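26 March 2019

**Progress report to the Jindunia fund: Grinex shop-floor chores project**

Thank you, as ever, for your patience with us over the winter. I know the last report was thin, and I promised a fuller one once the arms had been put to work on real parts, so I hope this makes up for it.

You asked us in October a very plain question: can a machine take over the dull jobs at the packing end of the shop yet? Our answer today is "some of them, slowly, and with a person close by." Lifting and holding have come along nicely. Of the 9 chores on the list we agreed with you, the arms can now do six without help on a good day. The remaining three all involve setting a part down exactly where it belongs, and those are still giving us headaches.

Large, smooth and curved parts have taken up most of our time. A person picks one up without a thought, shifting their fingers as the weight moves. The gripper has to be told how hard to press and where, and a shiny face gives it very little to go on.
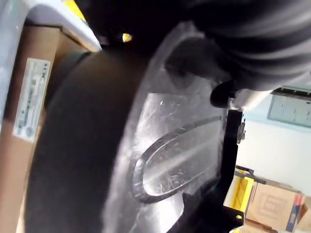 We spent a good part of the winter on grip pressure alone, and I would rather tell you that frankly than dress it up. The team at Lopes lent us their bench notes on rubber-edged parts, which saved us a great deal of fumbling, and we have now logged 4,000 practice grasps across all the shapes on the list. Drops are much rarer than they were. Speed is another matter – our packers are still well ahead of the arms on every single chore, and they enjoy reminding us of it.

Two-handed work is the part I am fondest of, I must admit. Once both hands have hold of a piece, they need to agree with each other the whole time, and a small disagreement can twist the part right out of line. The new control software from Drulden has helped here, though we are still learning its moods.
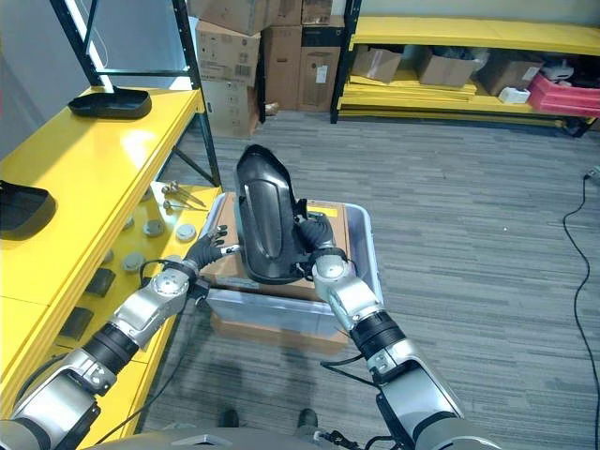

*Both hands holding a black molded shell upright over a clear bin.*

For the next period we would like to stay with the same shelves and bins and work on the three stubborn chores before adding anything new. I know there was some hope of trying household tasks such as laundry and dishes this year. My feeling is that those should wait, as cloth and wet plates would ask for skills we haven't got yet.

Spending is in line with the plan, and the one request I have is to move the unspent travel money over to replacement finger pads.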